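Lendia Overflow Level Sensor – Set-up Guide
Section 7: Mounting and first readings

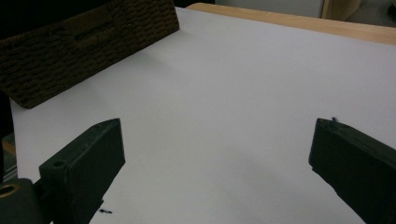
Complete Section 6 before starting. The sensor must be paired with the Wullard logger and show a steady green status light.

7.1 Mounting the sensor

1. Open the access cover and test the air in the chamber. Do not enter a chamber without a confined space permit.
2. Fix the bracket to the chamber wall above the overflow weir, clear of ladder rungs and inlet pipes.
3. Slide the sensor into the bracket until it clicks. The face must point straight down.
4. Route the cable through the side gland and tighten by hand, then a quarter turn with a wrench.

CAUTION: Do not mount the sensor over falling water. Spray on the face gives false high readings.

7.2 Setting the alarm level

1. On the logger, open Menu > Site > Levels.
2. Enter the installer code 1634 and press OK.
3. Measure from the sensor face to the weir crest and enter the distance as Weir Depth.
4. Set Alarm Delay. The default is 2 minutes – raise it only where pumps cause short surges.
5. Press Save. The logger restarts and may take up to 19 seconds to show a level.

Note: Loggers shipped before December use the Akpan menu layout. Levels is found under Setup on those units.

7.3 Test alarm

1. Hold a flat board under the sensor, above the alarm level, until the delay has passed.
2. Check that the alarm reaches the duty phone.
3. Remove the board and clear the alarm at the logger.

Record the test in the site log.

Revised 28 Aug 2023, D. Ifans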